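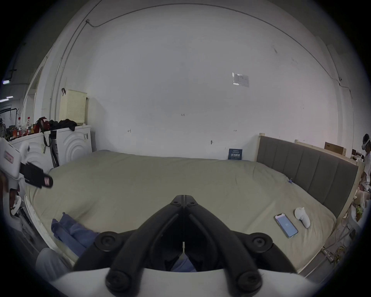 Delwyn Costigan replied to the last report with one request: say less about what the hand gripper could do some day, and more about what it costs in hours to keep one working. She also wanted to know whether the bedroom trials would be repeated before any more parts were ordered. Both points are taken up below, hours first.

Hours. The workshop put 126 hours into the build this period. More than half went to the finger linkage, which had to be taken apart twice. The first rebuild was planned. The second followed a weekend in December when the left finger began to lag behind the right on closing, and the tips no longer met on center. Paora Fairweather traced it to one of the pivots, where the bolt had been tightened past the point at which the washer could turn. All pivots are now set with a torque driver, and the setting is written on the build sheet. Cleaning, charging and file copying took most of what was left. Design work on the next version got very little, and the schedule at the end of this report has been moved to match.

Current state of the Flustier. The hand-held unit is complete and in use. The fingers are black and angled toward a common tip, with a white curved housing behind them. Four knobs hold the finger frame together, and all can be reached without removing the housing. On the earlier version two of them could not, and a loose joint meant a full strip-down. The trigger spring is still too stiff for long sessions. Tahmineh Mohammadi and Keisha Kowalczyk both reported sore hands at the end of the longer runs, and a softer spring is on order from Bolger.

Trial setting. Cloth and small objects are handled on a full-size bed with a fitted room around it, including a washing machine. A soft surface is harder on the fingers than a bench. The tips sink in before they close, and a grip that looks right from above can come up with a fold of sheet in it. Thin, flat items such as a phone are the worst case. The fingers tend to push them along the sheet, and an approach from the side works better than one from above. Bunched cloth is much easier and needs no particular angle.

Results. The period produced 2740 attempted grasps, of which 690 were rejected on review. Most of the rejects were sheet pinches of the kind described above. A smaller share came from the lagging finger and would not have been recorded at all had the pivot been checked at the start of the day. A check of finger closure against a printed line is now done before each session. It takes a couple of minutes. No rejects from finger lag have been logged after the change.

Repeat of the bedroom trials. Yes, they will be repeated, with the same object set and the softer spring, before the next parts order is placed. Kumudini Mondal has asked that the sheet be held at the edges in the same way each time, as a slack sheet makes the pinch problem worse. The method will be fixed in writing before the first run. If the reject rate on flat items does not come down, the tip profile will be changed before anything else is bought.

Spending. The Pernix bearings came in under the quoted price, and the difference paid for a spare set. The order for tip pads was short and is being made good by the supplier. No other line is over budget. The shared printer was down for part of the period - a worn extruder gear - and two housings were printed at the Skollow workshop at material cost.

Open items. The cable exit on the housing still chafes. A rubber sleeve has been fitted as a stopgap, but the slot needs to be recut. The build sheet has no page for the trigger assembly, and Paora will write one when the new spring is in. The spare housing has not been drilled.

Schedule. Spring and sleeve first, then the repeat trials, then a decision on the tip profile. The second hand-held unit moves back by one period. Tahmineh will send the reject log separately, sorted by object, so that the flat items can be read on their own.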